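Speaker notes: "Two arms and a spare room"
Bovuvstead shared workshop, evening talk, 20th September

Start before the chatter dies down or it never will. Say thanks to Dilek Değirmenci for the slot. She asked for twenty minutes, so aim for fifteen and let the arguments fill the rest.

OPENING

Ask who has built an arm. Then ask who has built two. The hands going down is the talk, more or less.

My plan in May was a robot with a body and a pair of arms, small enough to get through the workshop door and polite enough to put things away. I had budgeted 1000 pounds. The spreadsheet says 2000. I have stopped opening the spreadsheet.

THE FIRST ARM

Keep this short, they've all seen the first arm. It's the one that used to live by the kettle. Second-hand motors from Özkan, printed joints, a control board I bought because the seller answered emails. It could pick up a sponge. It could also pick up the sponge and keep going until it met the shelf.

Mention the belt. Pass the belt round if I've remembered to bring it. Tooth damage is on the inside, so tell them to bend it backwards.

THE SECOND ARM

Everyone assumes the second one is a mirror of the first. I assumed it too, and mirrored the parts, and then spent a week finding every place in the code where I had typed a minus sign by hand. Colin Stockdale found the last one. He was looking for the biscuits and read it over my shoulder.

Main points:
- the shoulder offset wants to be in one file, once
- label the cables at both ends before you feed them through the body
- label them in something that doesn't rub off
- two arms share a power supply the way two children share a back seat

Pause here for the power supply people. Give them two minutes and then move on firmly.

WHY I WENT TO SIMULATION

After the shelf, and after the second shelf, I moved the whole thing into a simulator. I use Naradico for the physics and a room pack called Astevo for the walls and furniture. The room pack is cheerful. You pick a room and it gives you someone's taste in decorating, and you get on with it.

Benefits, in the order I noticed them: no noise after ten at night, and no replacing shelves. The arm model took me three weekends and the hands took two more. Gravity was upside down for one of those, which did wonders for the lifting figures.

Show the log if the projector's behaving. I ran 139 reaches in the simulator in one go and the arms met each other in the middle on 97 of them. Read the next bit slowly: these were reaches for different objects. They just like each other.

The fix was dull. I gave each arm its own half of the table and a strip down the middle that only one may enter at a time. It queues. It's a very British robot now.

THINGS THE SIMULATOR DOESN'T KNOW

- that my left elbow has play in it (add the play on purpose, a degree or so)
- that cables pull
- that the workshop floor slopes towards the bins
- friction, really, in any sense I'd recognise

Don't get drawn on friction. If Colin puts his hand up, it's friction.

Say something about hands. Plain two-finger grippers, after a month wasted on a three-finger one that looked wonderful and dropped everything. Two fingers will hold most of what's on a bench. Rubber from an old inner tube on the real ones, glued, and glued again.

WHERE IT'S UP TO

Left arm is back on the real body. Right arm is in a box until I've rewired the wrist. The body itself needs a heavier base, and I'm open to offers of anything flat and heavy that isn't a paving slab. I've had four offers of paving slabs.

Last slide stays up through questions. Files are on the workshop drive in the folder with my name on it, and the folder called "final" is older than the one called "final2". Chairs need stacking by half nine, and the robot won't be helping.

Last updated: after the run-through, with the biscuit story shortened
Contact: ask at the Bovuvstead workshop desk | Notes free to copy within the workshop | Back to top

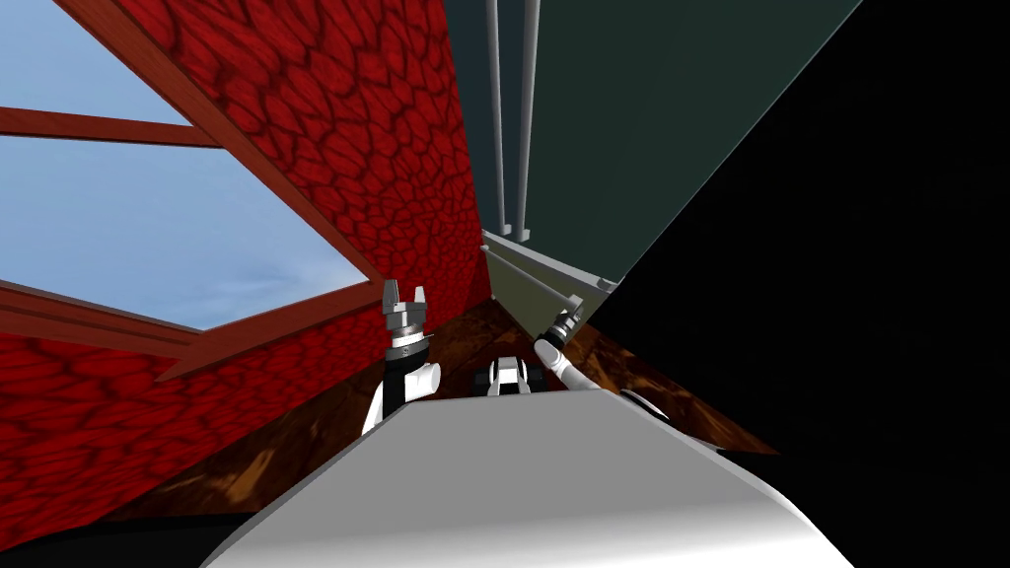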